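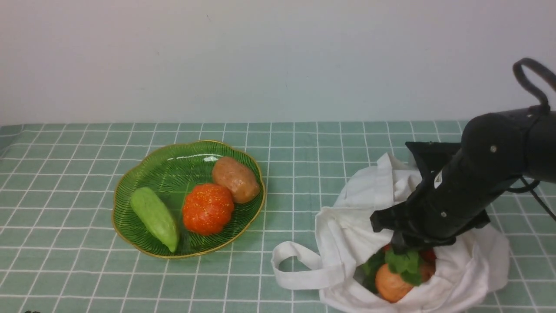
Figure 4. Green pressed glass dish with a gold-edged, scalloped rim, on a cloth with a white grid.

The glass dish was the object which the respondents in Gondow mentioned most often when we asked them what stands on the table between meals. In 53 households we recorded the same habit: the dish is not put back in the cupboard after the guests leave, but it stays on the cloth until the next occasion. Several older respondents called it "the everyday good one", an expression that we did not meet in Biseck, where good glass and daily glass are kept on different shelves and are seldom mixed.

The content of the dish changes with the season, but it is chosen with more care than we expected. Fruits and vegetables with a strong shape or color (see Figure 4) are preferred to those that will be eaten the same day. One respondent explained that apples "disappear too fast to be looked at". In this sense the dish belongs to display more than to storage, although in most homes it does both — keys, receipts and medicine boxes were also named. The tablecloth follows a similar rule. A cloth with a small regular pattern is considered practical for every day, while a plain white one is kept for visits from relatives.

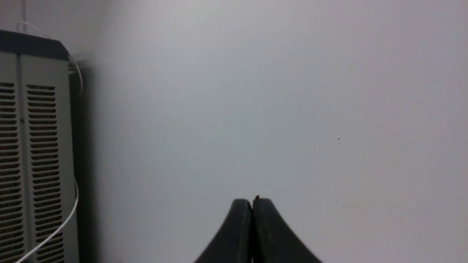 4.2 Inherited and purchased pieces

Respondents who had inherited their glass talked about it longer than those who had bought it. Interviews in the first group lasted 20 minutes on average, and in the second group 10 minutes. We do not think that this difference shows stronger feeling. An inherited piece comes with a family story which must be told in the right order, and purchased pieces usually have only a shop and a price.

The difference was weaker in Chevalier. Many families there bought their glass at the yearly market in March, and the market itself has become part of the story. For these families we coded the piece as "purchased with narrative" — a category which was missing in our first coding scheme and was added after the pilot interviews.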